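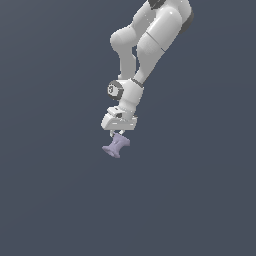
The Plalico's brake pedal had 16 millimeters of free travel, and the limit was 12. Kibet Kombo measured it again with the gauge reset and got the same figure. He wrote it on the sheet.

"It passed at Skallstead," said Kristine Lumbao. She was reading the handover file on the passenger side with the door open.

"Who measured it?"

"There are initials. I can't read them."

The car was the second of two prototypes entered for the Bakilana hill trial. The first had already gone up on the truck. Entry rules required a signed brake inspection dated no more than 30 days before the start, and the form in the file was dated 8/1/19, so on paper the matter was closed. Kombo could have put the gauge away.

He bled the front circuit first. The fluid ran clear at both calipers. He bled the rear, left side and then right, and got two small bubbles from the right, which would not explain four millimeters. He closed the nipple, wiped it, and measured. Sixteen.

"Pushrod," Lumbao said.

"Pushrod is sealed. There's paint on the locknut."

"What color?"

He put the lamp under the dash and lay on his back across the sill. The paint was yellow. Skallstead used yellow for first assembly and green for anything touched afterward. Nobody had adjusted the rod since the car was built, and the pedal box had been changed in the spring. Lumbao found the work order for it on the eleventh page. New box, new pivot bushing, road test of 82 miles, no entry for free travel.

"So they fitted the box and left the rod where it was," she said.

"Yes."

"And then somebody wrote twelve."

Kombo did not answer. He had worked at Skallstead for six years before he moved to Grarside, and he knew perhaps three people who might have filled in that form at the end of a shift. One of them had taught him to use the gauge.

He cracked the paint, backed off the locknut and turned the rod out a half turn at a time, measuring after each. At one and a half turns it read 11. He checked that the master cylinder piston still came fully back against its stop, then held the rod and tightened the nut. The green paint was in the second drawer. He put one stripe across the nut and the thread.

Lumbao drove. On the service road she made ten stops from 30 miles an hour, then three from 100 on the long straight behind the test building, with roughly the same gap between each for cooling. Kombo sat beside her with the pressure readout on his knee. The car pulled slightly left on the last one.

"Tire," she said.

"Probably. We'll swap them across and run it again."

Back inside he took a blank form and copied the chassis number onto it. Under free travel, as found, he wrote 16. Under as left, 11. There was a box for remarks, four lines deep – he left it empty for a while, and Lumbao went to find a jack.

"Are you going to call them?" she asked when she came back.

"After the tires."

He signed the form, clipped it on top of the old one, and went around to loosen the left front wheel.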